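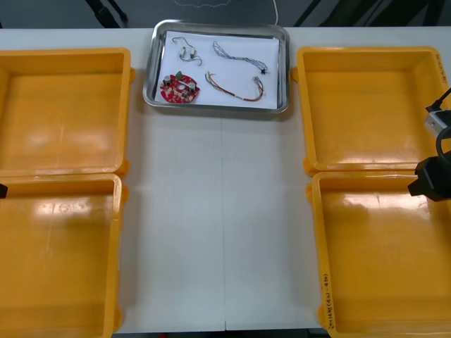 Nernthorpe Safer Crossings and Junctions
Home | Our projects | Reports | Meetings | Contact

Progress report, October, for the Rostami Fund
From Niloufar Shojaei, project lead

Quick one this time, full tables to follow when Farhad has finished with them. Headings as per your form where I could make them fit.

Where we are

Station Road crossing: design agreed, not built. Aklow Lane junction: counts done, design half done. School Hill: stuck, see below. Spend is under profile, mostly School Hill.

Traffic counts

Tubes down on Aklow Lane for the fortnight we said. Busiest hour is 8 to 9 in the morning, as everyone told us it would be, but the evening is flatter than the old council figures suggest. The morning peak hour came out at 500 vehicles. The old model had us at 2,000 by now if the retail park went ahead, and the retail park did go ahead. So the case for the extra right turn lane is very thin. I would like to say that plainly in the next consultation leaflet and would be glad of your view before we print.

People on foot: 124 crossing at the mouth of the lane in the same hour, none of them with anything to help them across except a dropped kerb on one side. The other side is full height. Sepehr did the foot count himself, two mornings, second one in heavy rain, and we've used the dry morning. The wet figure will be in the tables too so nobody thinks we hid it.

Station Road

Zebra with a raised table, agreed with highways at the second site visit. They wanted a refuge island. We said no, the road isn't wide enough for one without squeezing cyclists, and after they had stood there with a tape they came round. Drainage still to be sorted, the gully is exactly where the ramp wants to go. Yasaman Sadeghi is drawing up a version with the ramp shifted towards the chemist. That loses one parking bay. The chemist has been told and isn't thrilled, but he has not objected in writing.

Bus operator wants a gentler ramp than the one we drew. Fine by us. Slightly longer table, slightly more money, stays inside contingency.

School Hill

No movement since the last report. The traffic order was advertised with the wrong side of the road in the schedule, so it has to be advertised again, which is another notice period and another fee. Not our error but it is our delay. Farzad Rashti is chasing the legal team weekly. We've asked if the fee can come off our bill. No answer yet.

Meanwhile the parents have organised there own walking group from the bottom of the hill. Good for them, and it's useful to us as it shows which side people want to walk on (the north side, against the plan). We may need to move the crossing a few metres uphill. If we do I'll come back to you first, as it changes output 2 in the grant agreement.

Consultation

Drop-in at the library was well attended, mostly people who live on the rat run between Aklow Lane and the station. Strong feelings about speed, mixed feelings about closing anything. The online form did less well. Too long, we think. It asked for a postcode before it asked for an opinion and a lot of people stopped there. Shortened now.
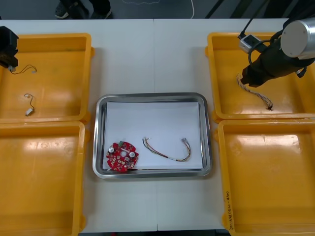

Paper replies are still coming in and take up more of the week than planned. Farhad types them up and Yasaman checks a sample against the originals. They get sorted by street into four piles: Aklow Lane, Station Road, School Hill, everywhere else. Everywhere else is the fattest pile by a distance and is nearly all about the bypass, nothing to do with us. We pass those on to the county. Should be through the backlog before the next steering meeting.

Money

Traffic survey came in under the Usteck quote as we only needed one junction done. Would like to move the saving to the Station Road drainage. Form attached. Design fees on track. Construction nil so far, and will stay nil this quarter.

Risks

Same as last time plus winter working. If the Station Road drainage drawing isn't signed off soon we lose the road space booking and go to the back of the queue behind the gas works. School Hill order could draw an objection second time round, there was one the first time, later withdrawn.

Next

Drainage drawing to highways. Leaflet text to you. Readvertise School Hill. Speed readings on the rat run, which people asked for at the drop-in and which we hadn't budgeted, Sepehr Mirzaei thinks we can borrow the kit from the parish.

Sorry for the state of this, wanted it with you befor the deadline. Ring me with questions, mornings best.

Niloufar

Contact us | © Nernthorpe Safer Crossings and Junctions | Back to top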